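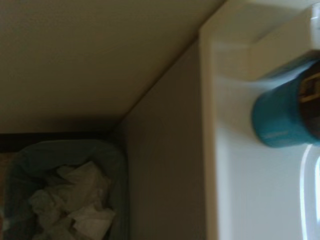
Does the new set of Clornell have the full-length first episode on it?

The full-length version is on disc one, running 71 minutes, and it is the only version in the set. The shorter cut that went out on television has been left off.

On 28/05/2021 a list member wrote:

> Hello all. I've been thinking of replacing my old Clornell discs with
> the new Arellano set, but the back of the box doesn't give the running
> times. Does anyone know if the first episode is the long one? My old
> copy has it in the TV cut, with the scene at the ferry office missing,
> and the second episode makes very little sense without it.
>
> Also, are the English subtitles the same ones as before? On the old
> set they were white with no outline and you couldn't read them
> against the snow. And is it worth waiting to see if Pustar puts the
> series back up? They took it down in April and I haven't seen a word
> about it since.
>
> I'm in Ontario, if that makes a difference to the region coding.

I answered the first part at the top. I bought the set when it came out and have now watched it all the way through, so I can take the rest in order.

The subtitles are new. They are pale yellow with a thin black outline, and I had no trouble with them in the snow scenes or anywhere else. The translation has been redone as well. The harbour master is now called the harbour master the whole way through, where the old set changed its mind every few episodes. Songs are subtitled, which they weren't before. The one fault I noticed is in episode seven, in the long argument in the kitchen, where the lines come up about a second late. It sorts itself out after the next chapter break. I tried it on another player and it was the same, so I think it's on the disc.

There is no subtitle track for the hard of hearing. I know a few people on the list were hoping for one. The box doesn't claim to have one either.

The colour is different from the old discs. The indoor scenes used to have a green cast that I had always assumed was deliberate. On the new set they are much more neutral, and the Gindilach exteriors are brighter. I prefer it, but if you are fond of the old look you might want to keep your copy until you've compared them.

All 10 episodes are included and they are in the right order. The old set had four and five swapped on the menu, as most of you will remember. Extras are thin: a short feature on the Gindilach locations and a trailer. The cast interview from the old set has not been carried over, so that's another reason to hang on to it.
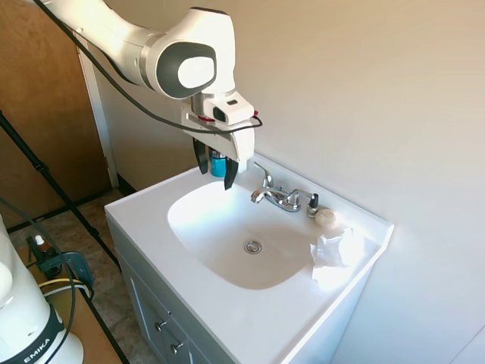
White vanity sink with a chrome faucet and two lever handles.

On the region coding, my copy is region-free on DVD. I can't speak for the Blu-ray. The Arellano catalogue page says it plays everywhere, but the sticker on the copy at my local shop said otherwise, so I would ask before ordering. The DVD should be fine for you in Ontario on an ordinary player.

As for Pustar, I wrote to them after the series came down and got a standard reply saying that titles come and go. It didn't say whether they still had the rights. What they were showing was the TV cut anyway, with the old subtitles, so you wouldn't get the ferry office scene by waiting. If that scene is what you're after, buy the discs.

I paid the regular price. Someone posted here a while ago that the set was cheaper if ordered along with the second series, but I couldn't find that offer when I looked. If it's still going, please post the details to the list.

One more thing for anybody who buys it. The case has a hinged tray in the middle, and the hub that holds disc two is very tight. Press the centre down before lifting the disc. Mine bent more than I liked the first time I took it out, though it still plays.

I haven't opened the second series yet. If the subtitles drift on that one too, I'll send the episode and chapter numbers so we can put them all in one note to Arellano. If your copy of episode seven is in sync, please say so, along with where you bought it.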